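Bon, je note tout ça vite fait avant d'oublier, il est 23h et j'ai encore les logs à trier.

Session Naria, donc. Deux bras, appart de Marwa Hamdy, objectif : ramasser et ranger. En labo chez Judumach ça passait, pas un arrêt en trois semaines. Chez elle, arrêt d'urgence au bout de 43 minutes. Le bras gauche s'est mis à forcer, sans raison visible, l'erreur de couple est montée d'un coup et moi j'ai tapé sur le bouton une bonne seconde trop tard. Personne de blessé, rien de cassé chez Marwa. Mais quand même.

Première piste, le câble de la pince. Il fait une grande boucle et j'avais dit à Hicham Naciri de le garder libre pour ne pas brider le poignet. Mauvaise idée dans un salon. Deuxième piste, le revêtement des doigts, il y a un éclat sur un des deux. Je ne sais pas de quand il date, je n'avais pas vérifié avant de partir (oui, je sais).
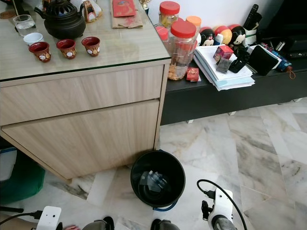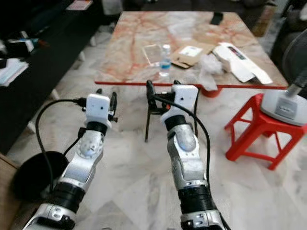
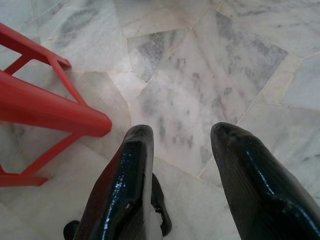
Chez Marwa, sol en marbre partout. Sur la dernière, l'éclat clair sur le doigt gauche.

Côté logs : 1 649 lignes d'avertissement, dont 141 pour le seul poignet gauche. Le seuil était resté sur la valeur labo, beaucoup trop haut. Ça c'est ma faute, Hicham me l'avait signalé en juillet et j'ai laissé trainé.

Ce qu'on change avant d'y retourner :
câble plaqué le long du bras, avec des colliers souples
seuil de couple baissé, et vérifié sur place
doigts neufs, j'ai écrit à Gaber pour les délais, pas de réponse encore
le bouton dans la main, pas posé à côté

Hicham penche plutôt pour un bug dans le driver Gillach, il dit que le câble tout seul n'expliquerait pas un pic aussi net. Possible. On rejoue la séquence à vide demain matin, 9h, avec l'ancien seuil puis le nouveau. Si le pic revient sans câble je lui paye le resto.

Marwa est d'accord pour qu'on revienne, merci à elle. Je mettrais les courbes dans un autre billet si j'arrive à les exporter proprement.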